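# Tranitz slipway: abandoned fuel tanks and the proposed sampling schedule 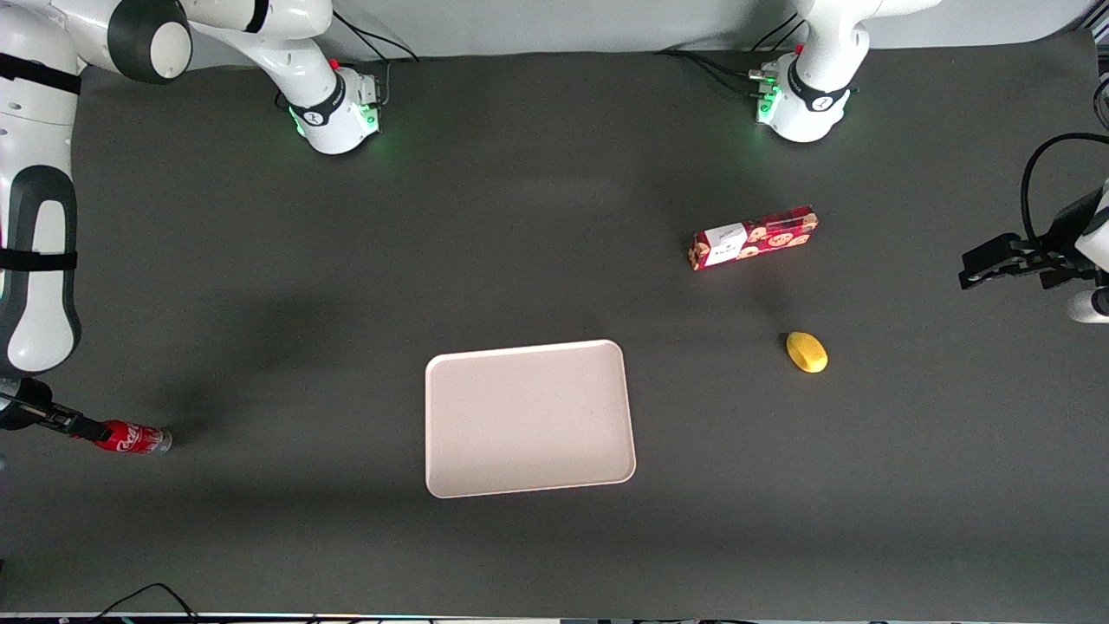 ## Opening post

**harbor_office_desk** wrote, 2018-01-07:

The Harbor Office invites comment on the proposed sampling schedule for the two buried fuel tanks at the Tranitz slipway. The tanks served the former boatyard and were taken out of use when the yard closed. Records transferred to this office state a combined capacity of 700 gallons. The records do not state whether the tanks were emptied.

The contractor, Flurkmont, has proposed the following:

- Soil samples at four points on the landward side of the slipway
- One water sample at the outfall, taken at low tide
- A written report to this office within 30 days of the final sample

Comments should be posted in this thread. Questions on mooring fees belong in the general section and will be moved there.

## Replies

**E. Szewczyk** wrote:

I am writing on behalf of the Slipway Users' Association. The association supports the sampling in principle. We object to the number of water samples. A single sample at the outfall will show conditions on one tide only. The seaward end of the older tank lies close to the retaining wall, and any seepage there would enter the basin well to the east of the outfall. We request a second water sampling point at the foot of the wall.

Elżbieta Szewczyk
Secretary, Slipway Users' Association

**berth_259** wrote:

I do not agree that more sampling is needed. The yard used those tanks for diesel, and the foreman at the time told several of us that they were pumped out before the gates were locked. Each extra sample is paid for out of the harbor fund, and the fund also pays for dredging. The channel at the north end has been too shallow for my boat since October. I would ask the office to keep that in mind.

**E. Szewczyk** wrote:

With respect to the previous poster, a conversation with the foreman is not a record. If a receipt for the pumping exists, the association would be pleased to see it and would withdraw its request.

**berth_259** wrote:

I did not say there was a receipt. I said what we were told. The yard's papers went to Baran when the lease was sold, and the office could ask them.

**tidewatcher** wrote:

May I ask the office which way the ground slopes under the concrete apron? The drawing in the reading room shows the slope toward the basin, but it was made before the apron was relaid. If the slope was changed at that time, the four soil points may be on the wrong side of the tanks altogether.

I would also note that the outfall carries road water from the upper parking area. A trace of fuel in that sample might have nothing to do with the tanks.

**harbor_office_desk** wrote:

The office thanks those who have commented and replies as follows.

1. **Pumping records.** A written request has been sent to Baran for any papers concerning the tanks. Any reply will be posted in this thread.
2. **Slope of the apron.** The office holds no drawing later than the one in the reading room. Flurkmont has been asked to take levels before the soil points are marked.
3. **Road water.** The contractor has been asked to take a comparison sample from the upper drain. This is included in the quoted price.
4. **Second water sampling point.** No decision has been made.

**E. Szewczyk** wrote:

The association welcomes items 1 to 3. On item 4, we ask that a decision be made before the contractor is on site, as a return visit would be charged separately under the terms of the quotation.

**berth_259** wrote:

On that point I agree with the association. If the second point is going to be approved at all, it should be done on the same visit. I remain opposed to it.

**tidewatcher** wrote:

Has the office settled who would remove the tanks if fuel is found in them? Skutex removed the one at the old ice house, and the slipway was closed for much longer than the notice had said. Those of us who launch from trailers would need to make other arrangements.

**harbor_office_desk** wrote:

No contractor has been chosen for removal, and none will be approached until the sampling report has been received. Should the slipway need to be closed, notice will be posted at the gate and in this section.

The thread remains open for comments on item 4 only.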